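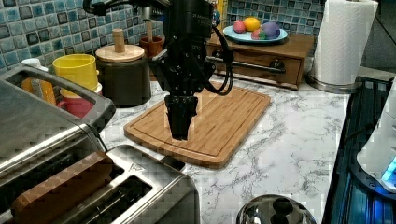
The club's two-finger gripper over the cutting board, with a slice of bread in the toaster and the mugs standing by.

The first thing I learned at the Emilberg Kitchen Robotics Club is that you do not put your coffee down on the counter. I did it within a minute of walking in, and three teenagers yelled at me at once. The counter is the field, they explained (patiently, once the mug was back in my hand), and if something new turns up on it the whole morning's practice has to start over.

So I stood, holding my coffee, and watched a robot arm think about toast.

I had driven up to Emilberg in January because a friend's daughter had joined the club and would not stop talking about it. I figured I'd stay an hour. I stayed until they turned the lights off at 9:30 that night, and I've been back twice, and yes, I now have opinions about gripper fingertips!

The club has 26 members, all in high school, and they're getting ready for the Mirani Cup, a contest where student teams get a kitchen and a list of ordinary breakfast chores. Take the bread out of the toaster. Put it on the board. Move a mug without knocking over the one next to it. Hand somebody a piece of fruit. You could do the entire list half asleep, and you probably have. For a machine with two fingers it's a long, long day.

The arm itself is all black and angular, with a fat cable that loops out from one side, and the kids call it Cilen. I asked who picked the name and got four different stories, so I'm leaving that alone. Cilen has a very particular way of coming down over the cutting board, fingers together and pointing straight at the bamboo, and when it's doing that everyone in the room goes quiet. I caught myself holding my breath. Over a cutting board!

Bread is the hard one. I would have guessed the fruit, with all those round slippery shapes sharing one plate, but the club shook their heads at me. An apple is firm and it stays the same apple. A slice of bread squashes, and a toasted one crumbles, and the part you can grab is just the bit sticking up over the slot. Squeeze too hard and you get two dents and a shower of crumbs. Squeeze too softly and it drops back in. The toaster doesn't help either. It's brushed metal and it throws light around, and the software has been known to fall for a reflection.

They keep a log of every attempt, going back to the start of the school year. When I visited the second time the bread page was up to attempt 631. I flipped through it and it's wonderful reading. "Dropped." "Dropped." "Got it, then let go over the floor." "GOT IT," underlined so hard the pen went through. Then "Dropped" again for most of a page. I've kept diaries that were less emotional.

What surprised me was how little of the evening goes into building anything. I'd pictured soldering and sparks, I guess. Mostly they argue. They argue about whether the arm should come at the board from straight overhead or at a slant, and whether the yellow cup ought to stay stacked on the red one (it makes a harder grab, and some of them want harder). One pair spent the better part of two hours on how fast the fingers should open. I tried to follow it and lost the thread somewhere around the word "torque," but they were having a great time, and by the end they'd swapped sides and were still arguing.

Money comes up too. The club raised $3,720 last fall, nearly all of it from a pancake breakfast (cooked by humans), and most of that went into the arm's spare parts and the bus to Davavville, where the Cup is held. The bread budget is separate. It's whatever people bring from home, and sourdough is banned.

On my last visit they let me run one. You don't steer it, you just press a key and get out of the way, and I still managed to be nervous. Down came Cilen, slow as an elevator. It closed on the crust, lifted, swung across and set the slice on the bamboo, a little crooked, with one corner hanging over the groove. A girl at the laptop wrote it in the log and told me crooked counts.

The team leaves for Davavville at five in the morning. I've offered to bring the coffee, and I've promised to keep it off the counter.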